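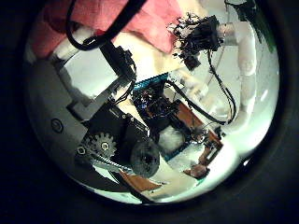
Brirnura to close lower reservoir for valve replacement

February 2, 2022

The lower reservoir at Brirnura will be taken out of service in May so that two outlet valves can be replaced, Hopkin Water said in a notice to customers. The supply to homes in Brirnura and Tarkura will be kept up from the upper reservoir while the work is done.

The valves control the flow from the reservoir into the trunk main that runs down the valley. Both are gate valves with cast iron bodies and were fitted when the main was laid. An inspection last autumn found wear on the seats of both, and one no longer closes fully. Water passing the worn seat is not lost, but it means the main cannot be shut off for repair without draining the reservoir behind it.

Llinos Rowlands, network engineer at Hopkin Water, said the fault had been managed until now by using a second valve further down the main. "That gives us control of the lower section only. If there is a burst between the reservoir and the road crossing, we have no means of isolating it quickly. The length affected is 251 metres."

The new valves will be of the resilient seat type, with a rubber-coated wedge and a body rated for the full pressure of the main. Each has a bore of 200 millimetres, the same as the existing pipe, so no change to the pipework on either side is expected. The spindles will be extended to ground level and fitted with covers, which will allow the valves to be worked without entering the chamber.

Draining the reservoir will take two days. The water will be released into the stream below the dam at a controlled rate and treated to remove chlorine before it leaves the site. The inside walls will be washed down and inspected while the reservoir is empty, and the joints in the floor will be resealed where needed. The whole closure is planned to last 7 weeks, including disinfection and sampling before the reservoir is refilled.

The upper reservoir normally serves Hodon and the farms above it. With the lower one closed it will supply 3,000 properties. Customers on higher ground in Tarkura may notice lower pressure in the early morning and evening. A temporary booster pump will be placed beside the Hodon road and will run during those hours.

Đạt Doãn, who is managing the contract, said the chamber roof slab would have to be lifted off by crane, and that the lane to the reservoir would be shut to vehicles on the days of the lift. The footpath along the dam will stay open, with a short diversion near the chamber. Notices giving the dates of the lane closure will be put up at both ends.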